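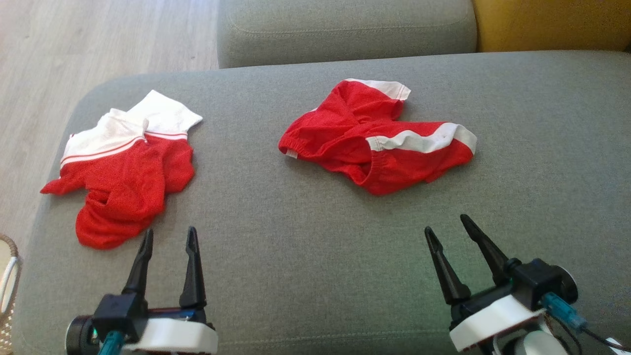

Cornholm Bushfire Watch started with a phone tree and one borrowed ute, the summer the grass fires came over the ridge from Usau. We're still a neighbourhood group at heart, but we now cover 1,728 properties between the Hyun Road turnoff and the river – and we love this work!

From September we run free yard visits. We'll walk your block with you, look at gutters, woodpiles and long grass, and help you write a plan that suits your household (pets, horses and chooks included). We did 200 visits last season and had a ball.

Our smoke alert texts go out through Filturel, and more than 1,000 of you have signed up so far. We'd love to reach 2,000.

We aren't a fire brigade. If you see smoke or flames, call Triple Zero first.

New to the area? Come to the hall at 7 pm and say hello – the kettle's always on.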